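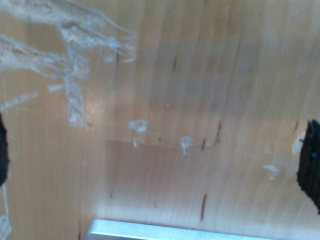
Gripper view, shredded film on the wood table. Fingers at left and right.

Thread on what our student team has been doing with the arm this term. A few people asked after the August post and I kept saying I'd write it up.

Background for anyone new. We're a college robotics club and the project is called Kutura. The task is cleaning up scraps of thin plastic film from a tabletop and putting them in a bin. We work evenings, mostly 6 to 9.

We picked film because the year before us did blocks and cups and got pretty good at it. Film is a different job. It has no fixed shape, it's see-through in places, and it sticks to things you don't want it to stick to.

The club has 18 members on the list. On a normal evening you get maybe half of that, and during midterms you get me and whoever needs the good soldering iron.

How a session runs: one person drives the arm by hand controller, one person resets the table, one person keeps the log. We swap every 40 minutes. Longer than that and the driving gets sloppy and you can see it in the data.

Each recorded run is one episode. An episode is a try at moving one piece or one clump into the bin. We save the camera video, the arm positions and how far open the gripper is.

We have 647 episodes saved as of last night. I threw out a bunch before that because the clock on the camera and the clock on the arm didn't agree. If you are starting a project like this, check that first. We checked it third or fourth.

On blur. People have asked if we delete blurry frames like the one at the top. No. The camera moves when the arm moves, so you get smeared grain and smeared plastic. The model is going to see the same thing when it runs, so it should see it in training.

What we do drop is any episode where the picture freezes. That one's a cable problem. The USB cable runs down the arm and gets pulled at the wrist. We taped it in a loop with some slack and it got better. It still happens now and then.

Glare has been the bigger headache. The varnish on the wood throws back a white patch, and white film next to a white patch is hard to tell apart. Our first detector kept marking the shine as a piece of plastic and sending the arm down to pick it up.

Things we tried for the glare, in order: turning off the overhead lights, a desk lamp off to one side, a bedsheet over the lamp, a piece of baking paper over the lamp. The baking paper was the best of those. Then we stopped trying to get rid of it and started moving the lamp between episodes so the glare lands somewhere different each time.

Moving the lamp did more for us than any of the code changes that month. I have the numbers somewhere, will post when I find the notebook.

Why not use a dark mat? We get this one every time. A dark mat would make it easier. The wood is what the demo table has, and the rules for the fall showcase say you use the table they give you.

Grain is a smaller issue. The dark reddish-brown marks in the wood didn't fool the detector much, even stretched out by the motion. Color is enough to sort those out. The pale streaks gave more trouble when the film was thin enough to let the wood show through.

About the big tangles. A tangle with stringy bits hanging off it looks like the easy target, and for a grab it is. You close on it and you almost always get something. The trouble starts when you lift, and some of it stays behind as new little pieces.

So we split the task in two. Part one is clumps. Part two is scraps, meaning the loose flakes and thin curls that lie out on the table away from the main pile. They get their own model and their own score.

Scraps are where we lose points. A crumpled flake stands up a bit and the fingers can get under it. A thin flat strip lies right against the table and the fingers slide over the top.

Ragnheiður Gunnlaugsson is doing the scrap half. She has driven more episodes than the rest of us and she's the one who worked out that you want to push a flat piece along a little first, so it bunches up, and then close on it. We put that in the driver notes and everybody's success rate went up.

She also wants it on record that she asked for softer finger pads back in the spring. Yes, she did. It's in the log.

A note on static. Film clings. You open the gripper over the bin and the piece just stays there on the finger. Early on we counted those as successes because the log keeper saw the gripper open over the bin and wrote down yes. We had to go back through the videos and fix the labels. Two very dull evenings.

The rule now is that a run counts only if the piece is in the bin and both fingers are clear when the arm gets back to the start position. Log keeper has to look at the fingers. Please look at the fingers.

For the static we added a little shake at the end, a quick open and close, twice. It helps with small pieces. With long ribbons it does nothing, they just wave around.

Training. We train on the lab machine overnight because it's shared in the daytime. A run on the full set finishes by morning if nobody else has left a job going. I set it off on my way out, at 9 or so, and check it before class.

Testing is on film the model hasn't seen. Somebody tears up new packaging and drops it on the table without arranging it. We had to make that a rule as well. If you let people place the pieces by hand they spread them out nicely and the scores come out too high.

Last test was 200 tries, split evenly between the two halves. Clumps went well. Scraps got less than half. I'd like it to be over half before we show it to anyone outside the building.

Most of the scrap misses fall in one group: pieces right next to a finger. The camera looks down between the fingers, so a shred up against one of them is half hidden and the model either ignores it or closes on air. Moving the arm back and coming in again from another angle fixes most of it when a person drives. The model hasn't learned to back off yet.

So the next batch of episodes is all back-off examples. Driver starts with a piece close against one finger on purpose, backs up, turns, tries again. Boring to drive. If you're in the club and reading this, the signup sheet is on the door.

On the club showcase: we're in the same group as the Adeleke team, who are doing socks, and the Moltov team, who are doing something with cables that they won't describe. We've traded tables with Adeleke a couple of times for practice. Their arm is faster than ours. Their bin is also bigger, and I've said so to them.

Someone asked what code we use. It's mostly the starter code from the course plus a small labeling tool one of our seniors wrote, called Ladidari. It plays the video, you hit a key for yes or no, and it goes to the next one. I'll ask if it can be shared. It has some hard-coded folder names that need to come out first.

Someone else asked if a beginner can join. Yes. Resetting the table takes no training and you learn a lot by standing there watching the arm miss. Most of our drivers started that way. You do need to do the safety sheet before you get near the arm, and tie your hair back.

And for the person who asked where we get the film: we save it from packages. There is a box by the lab door. Clear or white only, no bubble wrap, no tape on it. Tape on the fingers takes a long time to clean off.

To do before the next post: back-off episodes, new cable, redo the scrap test with the lamp in at least four spots, find the notebook.

Will add to this thread once the scrap test is done.

Found the notebook. It was under the arm controller. Lamp numbers tomorrow.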